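OK I finally finished season 2 of Prestlow House and I have been yelling at my TV for three nights, so now you all get to hear it. Long thread, spoilers through the finale, mute me if you're behind.

First, the new format. Last season it was two teams, one house, a challenge every episode and somebody goes home. Simple! This year they split everyone between two houses, Brevgate and Holst, and let them swap one player a week. I thought I'd hate it and for the first two episodes I did.

Then the first swap happened and I got it. Brevgate sent over their strongest climber because she'd eaten the good cereal. That was the whole reason. They sat around that ugly orange couch and talked about cereal for what felt like half the episode and then they voted out the one person who could get up a wall.

Next challenge? A wall.

I had to pause it and walk around my kitchen.

Holst, meanwhile, was just quietly getting good at things. They had the worse beds and the broken shower and they came together over it, the way people do when they all have the same thing to complain about. The Brevgate people had a hot tub and by week three they weren't speaking.

Also the hot tub fight. I've now watched it four times. He says "I never said that," and the show cuts right to him saying it, same shirt, same drink in his hand. Whoever edits this show, I would like to send you a fruit basket.

People keep asking me if the firefighter and the blonde with the bangs were real or for the cameras. I think real for her and for the cameras for him, until the night of the blackout challenge, and then it flipped. Go back and watch her face when he picks his partner. She's already done with him. He has no idea for two more episodes.

Now the thing I really want to talk about, the 576 challenge.

If you don't watch, there were 576 little numbered tiles dumped in a field, and each house had to lay them out in order on a big grid before sunset. No talking. It sounds like the most boring hour of television ever made and I was on the edge of my seat with a cold burrito.
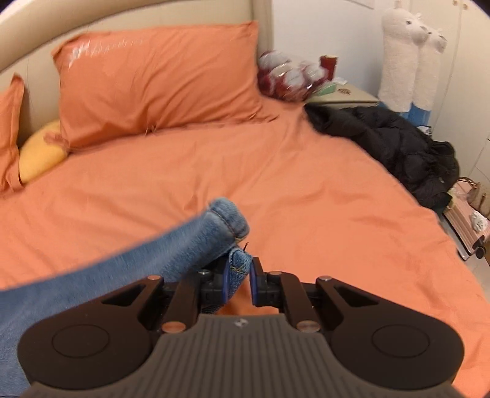

Cuffed jeans, light blue.

Holst split up by hundreds right away, with hand signals and everything. Brevgate just started grabbing tiles. There was a guy walking around holding number 37 for I swear most of the challenge. He'd show it to people. They'd shake their heads. He'd walk off again. I love him so much.

And then somebody at Brevgate talked! One word! She said "here" and they got docked a whole row. The look she got from the rest of them, my goodness. I've had that look from my sisters at Thanksgiving and I would not wish it on anyone.

Somebody in my replies last week said the tile challenge was rigged because Holst's side of the field was flatter. I went back and looked and I don't see it. They both have that dip by the fence. Holst just put their tallest guy at the dip and had him wave people around it.

Where I do think production messed up was the last swap. You can't tell people all season that swaps are final and then have a "swap back" twist with one episode left. The climber spends weeks building a whole new life at Holst, she's their best player, she's finally laughing at dinner, and they send her back to the cereal people? For the FINALE?

She was so mad and she had every right. That bit in the driveway with her duffel bag where she won't hug anybody was the best thing she did all season.

The finale itself was fine. I wanted more of the river part and a lot less of the host standing on a rock explaining the river part. The night leg was so dark I could only tell who was who by the breathing.

But the climber winning it FOR BREVGATE, and having to split the money with those exact people, and then just looking at them while the confetti came down... I sat there with my hand over my mouth.

And the cereal guy cried! He cried and said he always believed in her! Sir, we have the footage.

My ranking of who I'd want to live with, best to worst: the climber, the 37 guy, the tall guy from the dip, the firefighter's ex, literally any raccoon, the firefighter, the cereal guy.

If you like this one, go find Hollard Island, which started back in 2000 and looks like it was shot on a potato. Same kind of idea with none of the money. They win, like, a lamp. People sobbed over that lamp. I'd start with the second season since the first one takes forever to get off the boat.

Reunion is in March and I have a list. I want the unseen hot tub footage. I want the climber and the cereal guy on the same couch with no pillow between them. I want to know where tile 37 ended up - if he didn't get to keep it I'm going to be upset.

OK that's all of it, my thumbs hurt. Tell me your favorite fight and please don't spoil the reunion trailer, I'm saving it for when I get home.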